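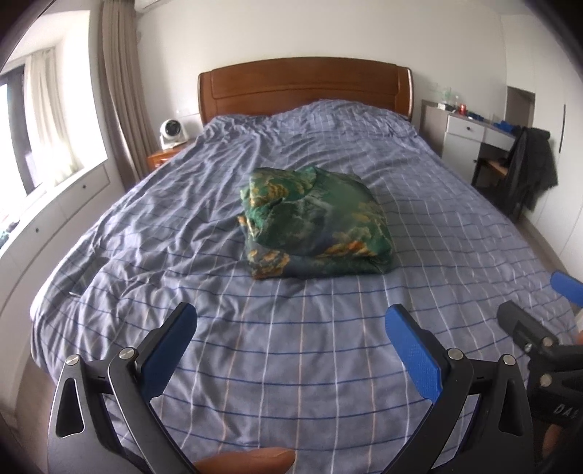 Noman Orakzai: I would not leave the duvet wrinkled over the pillows like that overnight. With a cotton cover the creases set, and after a week the fill has moved toward the foot. Pull it down to the mattress edge first, then put the pillows on top.

polishchuk_m wrote:
The pillows go under the duvet in this house. That part is staying. My question was about the green satin piece. It is folded in layers and it slides open every time I carry it to the closet. I have tried halves and thirds. Shelf depth is 18 inches.

fourthcorner wrote:
Satin has very little friction against itself. Fold it with the printed face inward so the dull side is what touches the shelf and your hands. Last fold toward you, so the closed edge faces out.

tallowby wrote:
Disagree on face inward. If both sides are the same weave you gain nothing, and a hard crease on the shiny side shows more when it is on the inside of the fold. Roll it around a towel. I do this with two table covers and a satin spread, and none of them have a crease line.

fourthcorner wrote:
A rolled spread does not fit a shelf 18 inches deep unless you fold it lengthwise first. Then you have the crease anyway.

tallowby wrote:
One soft crease instead of five. Take it up the middle and don't press it.

polishchuk_m wrote:
Both sides are not the same. The back is matte. I will try face inward first because it needs no towel.

Noman Orakzai wrote:
On the duvet again. What are the ties like? I had a Nondlow cover in plaid with ties at the two top corners only, and the insert bunched at the head every time. I sewed on loops at the other two corners and at the middle of each long side. Took an evening in January. It has been flat since.

polishchuk_m wrote:
Ties at four corners. No loops on the sides. The insert is smaller than the cover by 2 inches in width, so it has room to travel.

hemline_11 wrote:
Then the ties are not your problem. An undersized insert will wander whatever you do at the corners. Either take in the cover along one side seam or get the correct insert. Plaid makes taking it in harder if you care whether the lines still run square to the edge.

tallowby wrote:
Or leave it. It is a duvet. Shake it from the foot in the morning and it is good until night.

hemline_11 wrote:
She asked for a fix.

Noman Orakzai wrote:
Side loops are still cheaper than a new insert. Cotton twill tape, folded double, stitched to the seam allowance so it doesn't show. Gondal sells it by the roll.

polishchuk_m wrote:
I have twill tape. I will do the loops and leave the width alone.

Update on the satin: face inward, closed edge out, holds its shape from the bed to the closet. On the shelf it leans if there is nothing beside it. I put a folded blanket on the left.

fourthcorner wrote:
Put it under the blanket. The weight keeps the layers from shifting.

tallowby wrote:
And gives you the crease.

Miroslava Polishchuk (polishchuk_m) marked this thread as answered.

Related threads
Duvet insert sizes that don't match the cover
Vumitz closet shelves: usable depth
Washing satin spreads in a front loader
Lovavon curtain lining, heavy or medium
Hospital corners on a deep mattress
Removing fold lines without an iron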